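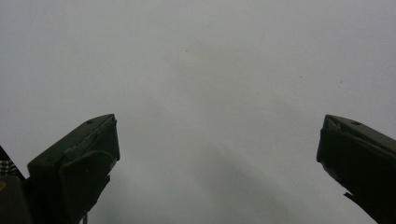 3.2 Pre-session inspection of the gripper

Figure 2. View from the wrist camera with the fingers open over a bare gray surface. A small notch shows at the tip of the right finger.

Each hand-held gripper was inspected before a recording session under the Cindale procedure. The operator opened the fingers fully, held the tool over a plain surface and saved one still. Both tips had to be in view with nothing between them. Scuffs on the top plates, such as those near the left tip in Figure 2, were logged and left alone. Chipped corners were logged as well, and the finger was replaced if the chip reached the contact pad. Screws were checked by hand every 30 sessions.

Operators at the Dirmont site followed the same rules, except that stills were taken every 16 recordings. Emiko Ogura reviewed all 200 stills and sent six back to be retaken. Specks on the background were accepted if they could be told apart from dirt on the lens. Where they could not, the lens was wiped and the still was repeated before any recording began.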